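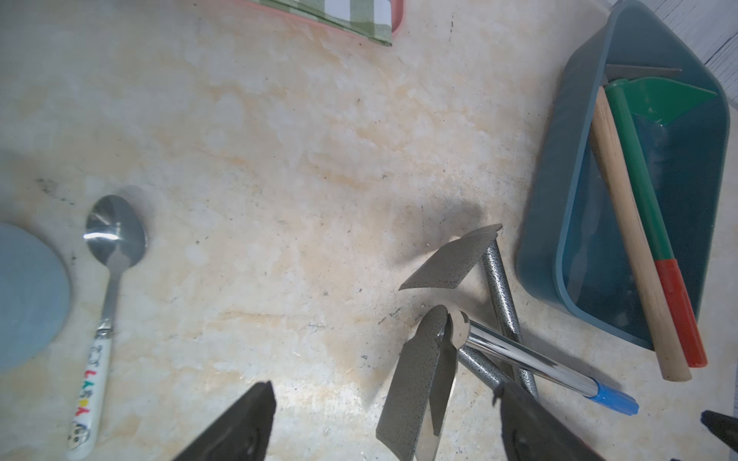

Figure 3. Hand tool with a flat, angled blade and a speckled hammertone finish.

Filed under: Household Economics, Sharing and Reuse

4.2 Loan duration and item class

The analysis in this section uses the 3,426 completed loans recorded by the two lending libraries, Estarmont and Wonness. A loan was treated as completed when both a checkout time and a return time were present in the register. Loans renewed at the desk were merged with the original loan and counted once. Renewals made by telephone were handled differently at the two sites: Estarmont extended the existing entry, while Wonness opened a new one. The Wonness entries were joined by member number and item number before durations were computed.

Items were assigned to one of 27 classes on the basis of their main use. Small garden tools (Figure 3) form a single class and were not divided by blade type. An earlier version of the scheme kept hoes, forks and trowels apart, but the registers often give only "hand tool" or "garden, small," and the finer classes could not be filled in a consistent way.

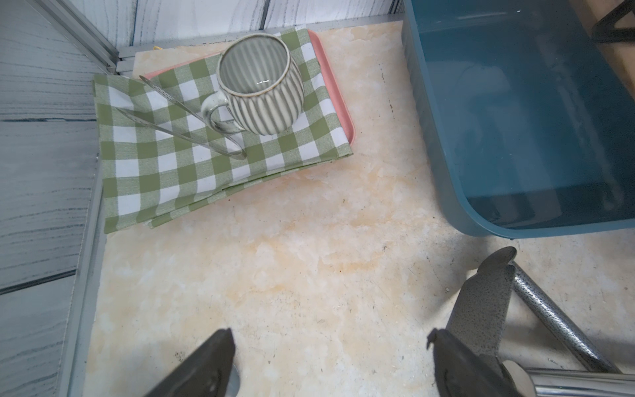

Kitchen and table goods raised a different problem. Members tend to borrow them in groups for a single event, and the register may list the group as one line or as several. We kept the line as the unit of analysis. This choice lowers the apparent number of loans in the class and has little effect on duration, as grouped goods are nearly always returned together.

Median duration was shortest for table goods and longest for small garden tools. The order was the same at both sites. Within the garden class the distribution has a long right tail, and a small set of loans runs through the whole winter. Removing loans still open on the first day of December shortens the tail but does not change the rank of the class. We report results with these loans included.

Late return was defined as return after the printed due date, with no grace period. Under this definition the late share rises with loan length in every class that contains more than 50 loans. Smaller classes are shown in the appendix and should be read with care.

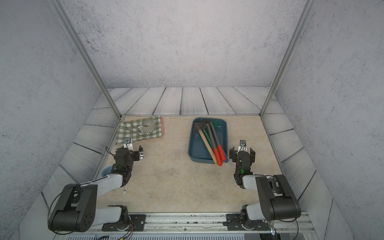

Two limits apply to the comparison between sites. First, Wonness changed its register software from Plumis to Laizer partway through the study period, and 312 loans entered during the change carry a date but no time. These were set to noon. Moving them to opening or closing time shifts the class medians by less than one day. Second, Estarmont charges a deposit on powered items and Wonness does not. Powered items were therefore left out of the pooled model and are treated in Section 4.4.

The pooled model includes item class, site, month of checkout and the number of earlier loans by the same member. Purchase price was considered as a further term — it is recorded for bought items only — and was dropped after a check showed that donated items make up most of the kitchen and garden classes. Standard errors are clustered by member. Coefficients for item class are given relative to table goods, the class with the shortest median duration.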